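Kardale Home Learning Program
Progress report to the Mendes Fund
January 30, 2025

Period covered

This report covers the work done since our last update in October. It follows the headings in the grant agreement. The financial statement has been sent separately.

Enrolment

We had 147 adult learners enrolled at the end of the last period. We now have 165. Most of the new learners came through the Flevel site, where we began evening sessions in the fall. Several had been on the waiting list since before the grant started.

The target in the agreement was for the Flevel site to be running two evenings a week by now. It is running one. The hall is booked by a dance school on the second evening we wanted, and the other free nights clash with the bus timetable. The last bus back to Kardale leaves before the session would end. We have asked the bus company whether a later run is possible and are waiting for an answer. In the meantime, the single session has been made half an hour longer.

Attendance and completion

Of the 165 people enrolled, 122 have finished at least one full unit. Reading and writing for work is still the most popular unit, followed by everyday math. The unit on forms and letters has had a slow start. Learners told us the material was too long and that the sample forms were out of date, which was a fair comment. We have rewritten it as four shorter booklets. The first two are in use and the others are at the printer.

Attendance dropped in the weeks before the holidays, as it did last year. It picked up again in the new year, although the road between Gonard and Kardale was closed twice for snow and we lost both sessions. Learners on that side were mailed paper packs. We paid for the postage out of the travel line, as agreed by phone with your office.

Tutors

There are 12 tutors on the roster. Two started in this period and have finished their orientation. One tutor at Gonard has moved to part-time hours for family reasons and her group has been shared between two others. It has made those groups larger than we like, and we plan to recruit one more tutor for Gonard before spring.

All tutors took part in a one-day workshop on teaching adults who have trouble with print. The feedback was mostly good. A few people felt the afternoon was too general and asked for more practice with real learner work. We will change the next one to suit.

Child care

The child-minding room at Kardale has been the most useful thing added under this grant. Parents who used to come every second or third session now come to nearly all of them. The cost is higher than we budgeted – the licence requires two staff in the room even when there are only a few children. We have covered the difference from our own funds so far and would like to discuss moving a small amount from the printing line.

Changes to the plan

The winter open house at Flevel was put off because the furnace in the hall failed. It will now be held in spring, together with the Gonard one. No other activities have been cancelled.

Next period

Our main jobs are to settle the second evening at Flevel, hire the Gonard tutor and finish the forms and letters booklets. We will also start follow-up calls with learners who left without finishing a unit, and the results will be in our next report.

Home study is the part of the program where we are furthest behind. Learners who can't get to a site every week were to have a desktop computer at home for practice work, and fewer have gone out than we planned. The machines are donated and come to us in mixed condition. Some need only a clean and a fresh setup, while others are missing parts, like the tower shown open on its side with nothing in the processor socket. We have kept back part of the equipment line for replacement parts and ask that any unspent amount be carried into the next period.

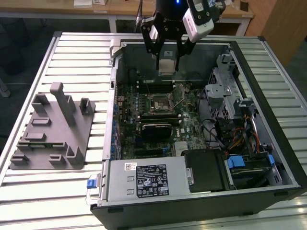
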